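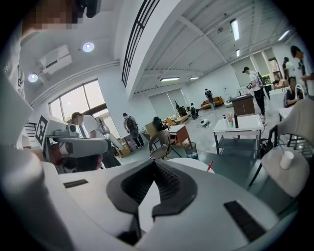
4. Setting up a shared room

The Pultance furniture guide tells you a mixed room will "find its own layout." Ours at Jovlow did not, and we doubt yours will. Work through these steps before anyone starts dragging chairs.

4.1 Lighting

1. Switch off everything on the ceiling and look at what the windows give you at 3 in the afternoon.
2. Turn the tubes back on one at a time. Leave off any that only light a walkway.
3. Check the lamp cartons for color temperature. Ours say 3000 K. A carton saying "cozy" tells you nothing.

Note: Fluorescent tubes and recessed lights rarely match. You can spend a lot trying to fix this. We wouldn't.

4.2 Seating

1. Put the sofa against a wall first. It is the hardest piece to move and the one people argue over most.
2. Set a rattan chair and a small side table near the middle of the room, with the bin beside the table. A bin by the door gets ignored.
3. Keep office chairs for desk work. They roll off, whatever the Plokamska sheet says about its "stay-put" casters.
4. Leave at least 29 inches for a walkway. Measure with someone sitting down — an empty chair takes up less floor than one in use.

CAUTION: Rattan splits if it is dragged. Lift it by the seat frame, never by the arms.

4.3 Plants and blinds

1. Stand large potted plants where the blinds can still be raised and lowered.
2. Water only when the top of the soil is dry. The meter supplied with the Mallet planter read "moist" in an empty pot, so use a finger.
3. Clean pale roller blinds with a dry cloth. Test any spray on the bottom edge first.

4.4 Boxes

1. Flatten empty cartons the same day. A stack left on the floor becomes furniture within a week or so.
2. Write the contents on the side as well as the lid.
3. Keep boxes away from stairs and railings, including on the upper level.

CAUTION: Do not store anything under a ceiling air conditioner. The drip tray is supposed to catch everything. Ours overflowed in August.

For cleaning schedules, see section 5.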